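Darton Manipulation Data Project
Minutes of the Collection Working Group, Tuesday, 2:00 p.m.

Chair: Nektarios Mavromatis
Represented: Darton, Lozano, Plesent
Apologies: Druketti

1. Minutes of the last meeting
The minutes were approved with one correction. The target for the tea box task is 400 accepted episodes, and the figure of 17 recorded under item 4 refers to object sets.

2. Lid and pane handling
The Chair reported on the two-handed tasks now being collected with the hand-held grippers. Members discussed how operators should take hold of large framed objects with a clear pane.

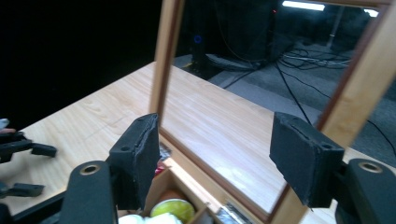
It was agreed that the grip should be on the side rails and that contact with the pane should be marked in the episode notes. Lozano asked whether a slipped grip must be discarded. The Chair ruled that a slip followed by a clean recovery is to be kept and labeled "recovery" – the learning group has asked for more of these.

Eleven episodes from the last batch were returned for relabeling. Plesent will complete this before the next meeting.

3. Tea box task
The written instruction was reviewed. Operators are to begin with the lid closed and both grippers clear of the box, then bring one gripper to each side. The contents of the compartments may be changed between episodes but not during one. Plesent noted that the clear window lets the head view record the contents while the lid is shut, and asked that the annotation form include a field for this. Agreed.

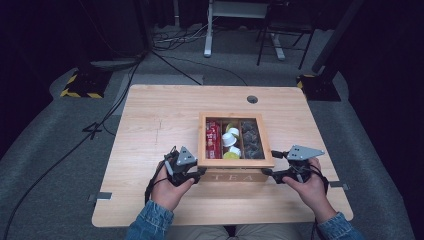

4. Review of camera views
Members compared gripper views with head views for 6 episodes. Clear panes remain difficult for the labeling staff, who had in two cases marked the opening as empty. The labeling guide will be amended to say that a faint reflection or small highlight is sufficient evidence of a pane. Motion blur on a rail is not in itself a ground for rejection.

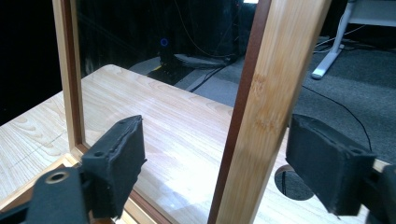 Gripper view, wooden frame with glass pane standing upright on the table.

5. Actions
Darton – revise the labeling guide, item 4.
Lozano – circulate the wording of the "recovery" label.
Plesent – relabel the returned episodes; add the contents field to the form.

The meeting closed at 3:10 p.m.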